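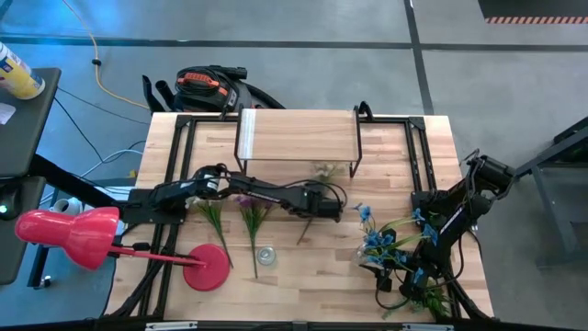
Figure 4. Butcher-block table with a raised shelf toward the back, a red desk lamp and flowers.

4.2 Does the shelf help?

The usual advice on small work tables is to build upward. A raised shelf is said to free the surface beneath it, and the seller's guides we reviewed in Section 2 repeat this without a source. We doubt it. A shelf like the one in Figure 4, with a pale wooden top and thin black metal sides, adds a second surface, and people fill surfaces. Of the 228 diary entries in our set, very few mention anything being moved from the tabletop to a shelf and staying there. Far more mention the shelf filling up with things that had no place before it arrived.

Whitcombe has argued that this is a matter of depth, and that a deeper shelf would be used properly. Her entries come from nine households, all of which had bought the Skikstead shelf shortly before they were asked about it. People tend to speak well of what they have just paid for, and we would want to see the same households a year on.

The lamp and the flowers raise a different problem. Both are commonly coded as "decor," a label that we inherited from the Ormsby scheme and have come to dislike. A desk lamp may be in use every evening. Flowers take up room where hands would otherwise go, and several diarists complained of working around a vase for weeks. Lumping the two together makes a table look tidier on paper than it is to sit at.

Nor are we convinced that the wood matters as much as is claimed. Narrow strips in cream, tan and pinkish brown make a busy pattern, and Paewai suggests that small items are harder to spot against it. Her sorting task lasted 90 minutes, long enough for tiredness to explain the result by itself. Until the task is repeated on a plain top, we treat the effect as unproven.

Filed under: Home & Workspace / Furniture Studies / Open Drafts

Comments

Kaiwen Ding: Was the Ormsby scheme ever checked by a second coder? I couldn't find it in the appendix.

Olga Echeverría: I agree about the lamp. Less sure about dropping "decor" altogether. What would you replace it with?

Related items
Storage that makes storage: a second look at the Trelireo diaries
Lighting a shared table
Drawer or shelf? Notes from August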